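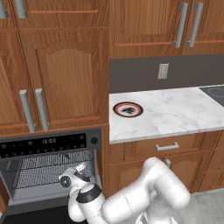
The Arithmetic of Dostthorpe

May 27, 2018

By Niloufar Zamani

The governing bloc in Dostthorpe holds 100 of the 184 seats in the regional assembly. A simple majority requires 93. On ordinary bills, the margin is comfortable. On changes to the charter, which need two-thirds of all members, it is 23 votes short.

That gap explains most of what has happened since January, when Zalewska, the bloc's floor leader, reopened the question of district boundaries. The current map dates from a period when the river wards held most of the population. They no longer do, but they still return 41 members.

Redrawing the map is a charter matter. Zalewska's draft would merge nine river wards into five and move the freed seats to the eastern suburbs. The smaller parties there support it. Vodus, who leads the opposition, does not, and his members vote together.

The first reading drew 118 votes in favor. The draft then went back to the drafting office with 2 amendments attached. One delays the new map until after the next election. The other keeps a separate seat for the harbor district, whatever its population.

The delay matters more. Under the rules, a sitting member cannot lose a seat through a boundary change during a term, but can lose the right to run in the same ward afterward. Several river members have asked for that clause to be rewritten before they commit.

A second reading needs 123 votes. Five more members would carry it. The clerk has set aside two days for debate, with the harbor amendment to be taken first.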